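About Us

Zirnus Home Packing and Storage

Zirnus packs, stores and unpacks household goods for people in Purncombe and the towns nearby. Most of our customers are moving, remodeling, or clearing out a house that belonged to a parent. A few have too much in the garage and want it somewhere else for a while.

We started with one rented unit on Humphreys Road and a van. The first jobs were kitchens, and kitchens are still the largest part of the work. A kitchen takes longer to pack than any other room in the house, and it is the one people tend to leave until the night before. We got a reputation for taking those jobs on short notice, and the rest of the business grew from there.

What we do

A packing visit starts with a walk through the house. We note what is going, what is staying, and what you haven't decided on yet. Undecided items get their own boxes with a yellow label, and those boxes are loaded last so they come off first.

Plates are wrapped one at a time and packed on edge. Glasses go in divided cartons. Pans are nested with paper between them, and lids travel in the same box as the pans they belong to. Books go in small boxes only. Clothes can stay on hangers if you have a closet to hang them in at the other end. If you don't, we fold them.

Every box is marked on two sides and the top with the room, a short list of what is in it, and a number. The same numbers go on a sheet that you keep. If you call us from the new house looking for the can opener, we can usually tell you which box to open.

We also unpack. Shelves are wiped down, liners are cut if you want them, and things are put away in the order you ask for. We take the empty boxes and paper with us when we leave.

Where we work

Our main building is in Purncombe, behind the old feed store. The front part is the packing room, where smaller items are sorted, wrapped and boxed before they go into storage. Behind it is the storage area, with space for 700 cartons on shelving and a separate section for furniture. There is a loading door on the north side, and the customer entrance faces the parking lot.
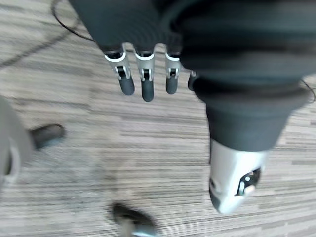
A robotic hand above a striped carpet

We opened a second location in Bovthorpe when the Purncombe shelves filled up. Bovthorpe holds furniture and long-term storage only, so if you need to get at your things often, ask for Purncombe when you book. Both buildings are heated in winter and locked outside business hours.

Practice and training

New packers spend their first 6 weeks on soft goods and kitchens before they handle mirrors, lamps or framed pictures. They practice wrapping and boxing on a set of secondhand dishes we keep for the purpose. Some of those dishes have been wrapped hundreds of times and are in better shape than you would expect.

We try out new cartons and paper the same way before using them on a customer's belongings. We have gone back to plain newsprint twice after testing something more expensive.

What we don't take

We can't pack or store paint, propane, gasoline, fireworks, live plants or open food. Please keep medicine, passports and jewelry with you on moving day. We don't move pianos, but we can give you the number of a company that does.

Booking

A one-bedroom apartment usually takes a day. A family house takes 2 days, sometimes longer if there is a workshop or a full basement. Please give us about 30 days' notice in summer if you can. At other times of year we can often come sooner.

Estimates are free and are given in writing after the walk-through. Storage is billed monthly, and you can end it at any time by letting us know before the next bill goes out.

The Purncombe office opens at 8 a.m. Bovthorpe is open by appointment, and visits there are arranged through the Purncombe office.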